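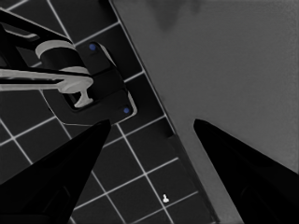 Sim view from the gripper, small white part on the tile between the fingers. Fixture on the left, gray surface on the right.

5 July 2026, Stockdale, cell notebook

Okay, long one today, because I finally had a quiet shift and I want to get this down before I forget which things I tried!

Starting with the sim. The Skestach model of the insert cell runs all the way through now. The open grip over the small part is the pose I kept fiddling with all week, and I'm still not in love with it. The left fingertip comes in very near the corner of the black mounting plate (the one with the two blue dots) and I'd like more room there. Tried tilting the wrist a bit, which helps on that side and then makes me nervous about the ledge on the other. Saved both versions. The tilted one is in the folder called wrist_b, please don't tidy it away.

Ran 200 picks on the straight version before lunch. 3 misses, all of them with the part lying over on its side. Then 1,136 on the long run in the afternoon with the part position jittered, and I haven't sorted those yet, so no number from me until I have. I know what happens when I write down a half-checked number in here, it ends up on a slide.

Now the people side, which is really what I wanted to write about. I spent the first two hours out on the bench line with the night crew before they went home, and wow, I should do that more often. They've been placing these inserts by hand since before I got here. I asked what they'd want the cell to do and I figured I'd hear about speed. Almost all of it was about hands and eyes! The inserts are tiny, you pinch them the same way all night, and by the last couple of hours people are shaking out their fingers between trays. One person told me she does the small ones first so she has the easy trays left for the end. That isn't in any work instruction. I checked.

The other thing that came up (a lot) was what happens to the bench jobs. I said what I've been told, which is that everybody on the line moves to cell tending and inspection and the pay grade stays put. I got some very polite nods. Fair enough - they heard something like that with the Pominis labeler too, and what they got then was the same job plus clearing jams. I wrote down the question exactly as it was put to me, so I can bring it up at the planning meeting: "Who is standing here when it stops, and is that their whole job or is it extra?" I don't have an answer. I think we need one before November, when the first cell is supposed to go live, and I don't think it should come from me.

A few things from the bench that I want in the sim or in the spec:

Bad inserts. People feel a bad one right away, there's a little drag when it seats, and they toss it. The gripper will cheerfully push it in. We need some kind of force limit and a reject spot, and somebody who knows what a bad one feels like should help set the limit. I'd like bench people paid for that time, on the schedule, with a line on the budget. Not grabbed for ten minutes at break.

Dropped parts. On the bench you just pick it up. In the cell you have to stop, open the door, reach in, close up, restart. I timed myself on the mock-up and got 121 seconds, and I know where everything is! With a light that shows where the part fell it would be a lot better.

Talking. I hadn't thought about this one at all. The benches face each other and people chat all shift. The Fistura layout drawing has the cells in a row with one tender per aisle, everyone looking at a guard panel. Two people brought it up without my asking. I'm going to mock up a version with pairs of cells back to back and the tender stations facing. It costs us some floor space, but the cable runs get shorter, so maybe I can sell it that way.

To do:
Sort the long run, split by part standing or lying down.
Try wrist_b with a smaller opening.
Ask Fistura if the panels can turn.
Print the layout BIG and leave it by the benches with a pen on a string, for a full week, so nights get a turn at it too.
Find out who wrote the move-to-tending line and whether it's on paper anywhere.

Battery on the tablet is at nothing, rest of the wrist angles are on the whiteboard.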